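3.2 Collecting demonstrations by remote control

All demonstrations in this study were given by remote control. In an earlier stage of the work we also tried kinesthetic teaching, in which the teacher holds the arm and moves it by hand through the task. This method is easy to learn, and our first teachers liked it. However, it has two problems for our purpose. First, the hands and the body of the teacher are often visible to the camera, and a policy that learns from images can come to depend on them. Second, it is difficult to push the arm and to close the gripper at the same moment, so the teachers made a pause before each grasp. These pauses were then copied by the policy. For these reasons the hand-guided data are used only in the comparison of Section 5.3.

For remote control we use the Wodetti interface, which consists of a small leader handle with a trigger. The motion of the handle is sent to the arm as a change of pose, and the trigger sets the opening of the gripper. The teacher can release a clutch to move the handle back to a comfortable position while the arm stays where it is. We found the clutch to be important for tableware, because a flat object has to be approached from the side and the wrist must turn by a large angle. Without the clutch, the teachers finished the turn with their own wrist in a bad position and the last part of the motion became unsteady.

The teacher sits where the table can be seen directly. We did not give the teachers a screen with the camera image. Two of the teachers asked for one, and a short test was made, but the delay of the image caused them to move past the object and come back. The recorded paths were longer and the test was not continued.

Each demonstration starts from the same rest pose of the arm. The teacher is told the name of the target object and nothing more. The choice of grasp is left to the teacher. This was a decision we discussed for a long time. If the grasp is fixed, the data are more uniform and the training is more stable, but the policy then fails when the preferred part of the object can not be reached. For plates, most teachers took the rim with one finger inside and one finger outside, and then lifted with a small tilt. Figure 3 gives a view of a plate during the lifting phase, with a toy corn cob also on the table. Objects which are not the target were kept on the table in all sessions, so that the policy must learn to select.

The grasp at the rim has a known weakness. The center of mass of the plate is far from the fingers, and the plate can rotate in the grip if it is lifted fast. The teachers noticed this by themselves after a few trials and reduced the speed in the first part of the lift. The slower motion is visible in the recorded joint velocities and we did not remove it by resampling. In our opinion it is a part of the skill that should be shown to the robot. A different choice was made for the Plarklow set, where all paths are brought to the same length, and the two sets should therefore not be mixed without care.

In total we kept 100 demonstrations for the plate task. A demonstration was rejected if the object was dropped, if the teacher used the emergency stop, or if the arm touched the table with a force above the limit. A demonstration in which the teacher missed the first grasp and then corrected it was kept. Such corrections teach the policy how to come back from an error, and when we removed them in a preliminary training, the policy often closed the gripper beside the rim and continued as if the plate was held.

The lighting was not controlled. The white table gives strong reflections, and the shadow of the arm moves over the surface together with the object. We considered covering the table with a dark cloth, as Balakrishnan Poojary suggested in January, but decided against it because a policy for home use has to work on glossy surfaces too. The effect of shadows on the estimate of the plate height is treated in Section 4.
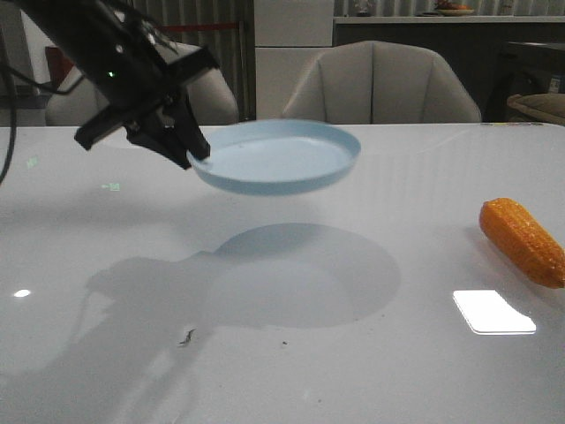

Figure 3. Lifting phase of the plate task. The gripper holds the plate by its rim.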